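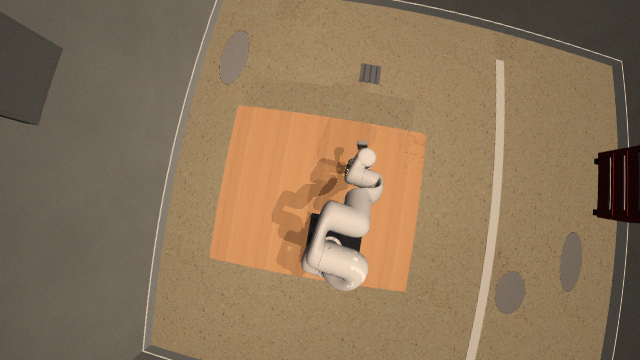

House Rules for a Simulated Arm Cell

Posted in May by Selma Stan

I keep getting asked how I set up my practice tasks, so I finally wrote it down. My setup is a simulated robot arm on a wooden table, and the task is about as plain as they come: bring the gripper down over a yellow call bell and press the button. I used to think you didn't need rules in a simulator. What's going to get hurt? Then I lost a whole Tuesday to results I couldn't repeat, and now I have rules (lots of them!).

1. Write the task in one sentence before you touch anything

Mine says "press the bell button once from above, then back off." If you can't get it into one sentence you probably have two tasks, so split them up. Write down what counts as a fail too. For me, bumping the dome with the side of a finger is a fail even if the button goes down.

2. Treat the table edge like a real edge

I keep a no-go margin all the way around the tabletop, and the same again around the base block. It's so tempting to let the elbow swing wherever it likes when there's no person standing there. But the whole reason I practice this way is to carry good habits over to a real cell later, and a real cell has people in it. Set your joint limits first, then your speed limit, and save them in the same file as the task. My old files from the Sodside project had them in three different places and I still haven't sorted that mess out.

3. Always stop above the object first

Pick a hover point straight over the button and make the arm come to a full stop there. I check it from overhead and then from the side, because each view hides something. From overhead you can't judge the gap under the fingertips at all. From low down the gap is easy to see, but you can be off to one side of the button and never notice.

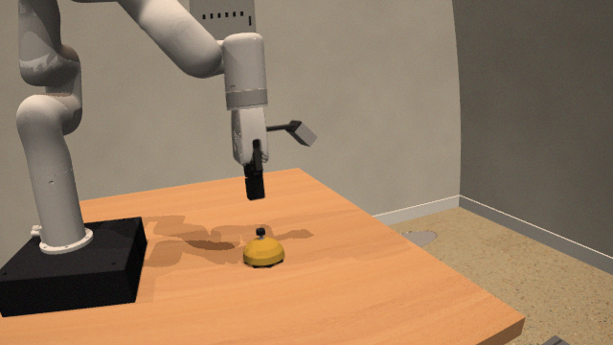 Once I'm happy with the hover I go down slowly, in a straight line, with the contact force limit switched on. I use 5 newtons and I don't raise it just to make a stubborn run pass. If the button won't go down at that, my approach is wrong - usually I'm hitting it off center.

4. Change one thing per batch

I run 30 tries, look at them, change one setting, and run 30 more. Light counts as a setting! So does moving the bell. I once nudged both on the same evening and had 165 runs I couldn't use for anything.

5. Log the dull stuff

Simulator version, start pose, object position, random seed, which views you saved. My log sheet has 11 columns, borrowed from the one we used at Dervishi and trimmed down a bit. Fill it in before the run. If you leave it until afterward you'll be guessing at the start pose, and I speak from experience.

6. Keep the failures

Don't delete them. I put mine in their own folder with a short note on each, and I go back through it whenever I change the approach path.

I still haven't settled on a good rule for naming files, so if you have one you like, send it over.

Related posts
- Picking a start pose you can live with
- My log sheet, column by column
- Moving a task from Muluden to Lostel
- Speed limits for beginners

Contact | Copyright Selma Stan | Back to top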